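## 4. Bin picking: first run

The club handout says this part takes one meeting. Ours took 4, so plan for that and ignore the handout.

1. Check that the bin is clamped to the boards. Push on it. If it moves, stop and tighten the clamp.
2. Load the **Tirivent** config. The old Skaken one still opens without an error, but its bin height is wrong.
3. Put in a mix of objects. Do not pick only the easy ones - a score on 3 matching blocks tells you very little.
4. Set speed to low and keep one person at the stop button.
5. Run the approach move with the fingers open. Watch the cables at the wrist the whole way down.
6. Run the pick. Write down every try, including the bad ones.

**Caution:** Hands stay out of the bin until the arm is parked and the operator says "clear."

**Note:** Corey Hoani's log from May claims 621 good picks out of 765. It does not say what counted as good. Until somebody repeats that run, leave the number off the poster.

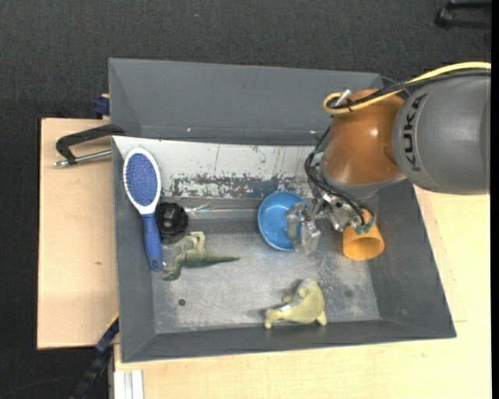 *Fig. 4. Gripper at the rim of the blue bowl, with the hairbrush and toy dinosaur to the left.*

7. Start with the bowl. A rim grasp is supposed to be the simple case, though I would want to see it on the shiny and clear items before believing the planner is any good.
8. If the planner picks the same spot twice and misses both times, save the log and move the object by hand after parking.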